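The Card from Brarkport

Lorcan Lenihan had been sorting his aunt's flat for most of April, and he had got as far as the hall cupboard. It was the worst part. She had kept everything she was ever mailed, and she had kept it in shoe boxes, and the shoe boxes had no labels.

His cousin Radwan came over to help. Radwan had the van until evening and wanted to be on the road to Groldale before the traffic got bad. He stood in the hall with his jacket on and read things out loud.

"Gas bill," he said. "Gas bill. Dentist. Gas bill from a different gas company."

"Put them in the bag."

"All of them?"

"All of them. Unless it's handwriting."

The picture cards were in the third box, held together with a rubber band that had gone hard. It broke when Lorcan touched it. Most of the cards were harbors and churches. One was trees in fall, yellow and orange, with a path covered in leaves and long shadows lying across it. He knew the path. It went from the bus stop in Brarkport up to the house with the green gate, and he had walked it with her every fall until he was 14. 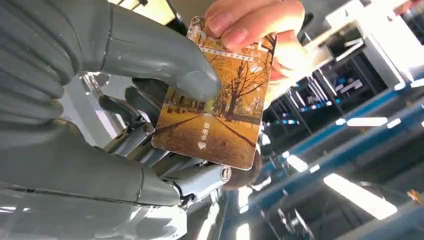 "Who's it from?" Radwan asked.

Lorcan turned it over. There was no stamp and no address. His aunt had written on it herself, in pencil, in the square capitals she used for grocery lists. It said: SEND TO ZUMIA WHEN THE MONEY COMES.

"Who's Zumia?"

"I don't know," Lorcan said. "She never said that name to me."

"What money?"

"I don't know that either."

Radwan took his jacket off and hung it on the door handle. He went into the kitchen and filled the kettle. Lorcan sat down on the floor and went through the rest of the box slowly, reading the backs of all the harbors and all the churches. They were from people he had heard of. Somebody's hip was better. Somebody had seen a whale, or thought so.

Under the last church was a bank envelope. Inside was a savings book in his aunt's name, with 300 dollars paid in one spring and 218 taken out again the next week. Nothing came after that. Folded into the back page was a receipt for a one-way train ticket, child's fare, Brarkport to Groldale.

He took it into the kitchen and put it on the counter next to the cups.

"Child's fare," Radwan said. "Was that you?"

"I never took the train. We always had the bus."

They drank the tea standing up. The chairs had already gone down to the van, and so had the table and the good lamp. What was left was mostly bags and tape and the things that were too awkward to pack. 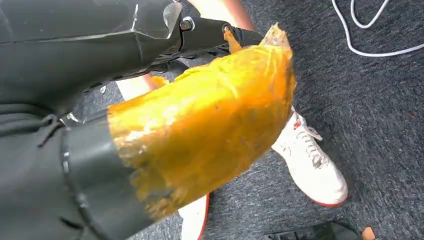

"We could ask Mom," Radwan said after a while. "She'd know. She knew everybody on that road."

"She'd have told us."

"Did you ever ask her?"

Lorcan thought about it. He had asked his aunt for rides and for money and once for a letter to get him out of swimming. He could not remember asking her about anything that had happened before he was born.

"No," he said.

Radwan rinsed the cups and wrapped them in a dish towel. He carried them down with two of the bags. Lorcan heard him on the stairs, and then the van door sliding, and then the stairs again.

He looked at the card by the window. The pencil had been gone over twice, as if the first time had been too faint. He put it in his shirt pocket with the receipt behind it and buttoned the flap.

"Ready?" Radwan said from the door.

"There's one more box."

"Is it gas bills?"

"Probably."

Radwan sat down on the floor beside him and pulled the lid off.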